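首页 > 产品中心 > 数据采集设备 > Jikarum 腕部采集套件

搜索产品 请输入型号或关键词 搜索

Jikarum 腕部采集套件(双指型)

Jikarum 是 Clestcombe 面向模仿学习的示教数据采集套件,由腕部相机、双指夹爪、主从遥操作手柄和采集主机组成。操作员通过手柄控制夹爪完成任务,系统同步记录图像、夹爪开度、末端位姿和操作指令,按“一次任务一条记录”写入磁盘。

主要参数

腕部相机帧率:30 帧/秒
位姿与开度采样率:400 Hz
指间最大开度:88 mm
夹指颜色:黑色
单盘建议记录上限:1,000 条
时间同步:硬件触发,图像与关节数据共用一个时钟
存储格式:分段文件,附任务文字标注与操作员编号

相机安装方式

相机固定在腕部法兰侧面,朝向指尖,随夹爪一起运动。指尖始终位于画面下缘,标定一次后外参不再变化。更换夹指后须重新标定,标定板随箱提供。支架留有两档俯仰角:抓取高杯、瓶类时用小角度,桌面平铺物用大角度。

适用任务

刚性物体的抓取和摆放,用固定轨迹加少量示教即可覆盖。本套件主要针对轮廓不稳定的物品:塑料袋、吸管包装、纸杯、杯盖以及它们混放的桌面整理任务。薄膜类物品半透明、反光,褶皱形态每次不同,深度相机往往给不出可用的点云,因此训练样本以彩色图像和夹爪开度为主,深度通道为选配。

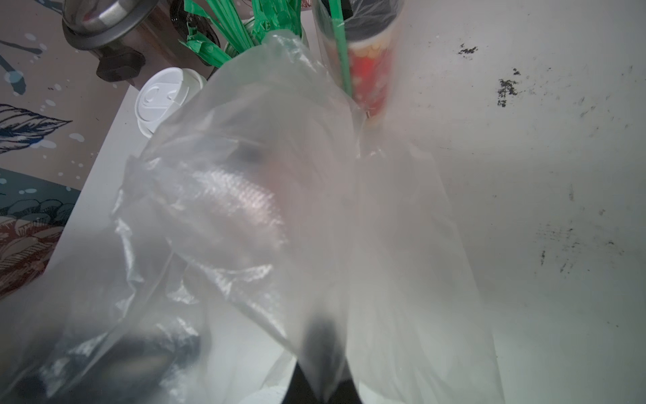
Severino Aguirre 对袋类任务的意见是,夹指闭合之后应再停半秒才提起,否则模型学到的闭合时刻偏早,提袋时容易滑脱;他还要求把滑脱的记录单独标为失败,不要删除。该意见已写入采集软件的默认模板,停顿时长可在“任务设置”中修改,失败记录默认保留,导出时可选择是否包含。

采集流程

1. 开机自检,夹爪回零。
2. 选择任务模板,填写任务文字,例如“捏住塑料袋并提起”。
3. 布置桌面。同一布置连续采集不宜超过五条,之后应改变物品位置、朝向和遮挡关系。
4. 踩下脚踏开始记录,完成后再次踩下结束。
5. 在回放界面标注成功或失败,必要时补写备注。

回放界面可逐帧查看夹爪开度曲线。曲线在闭合段出现抖动,多为手柄弹簧预紧不足,调整方法见随机手册第四章。

光照与背景

浅色台面上的透明薄膜对比度低,建议混合使用浅色台面和带图案的桌布。曝光请锁定,自动曝光会使同一条记录内亮度跳变。台面污渍不必逐条清理,但应避免所有记录都出现同一处污渍。

供货范围

双指夹爪一台,腕部相机及支架一套,遥操作手柄一只,脚踏开关一只,采集主机一台,标定板一块,备用指垫四片。机械臂不含在内。Trambridge 转接法兰需另行订购,下单时请注明臂端螺孔规格。

指垫为消耗件。表面发亮或有划痕时应成对更换,更换后重新执行开度回零。

技术咨询:Sharon Shemweta(选型)、Delali Fiadzo(采集软件)

联系我们 | 售后服务 | © Clestcombe 版权所有 | 返回顶部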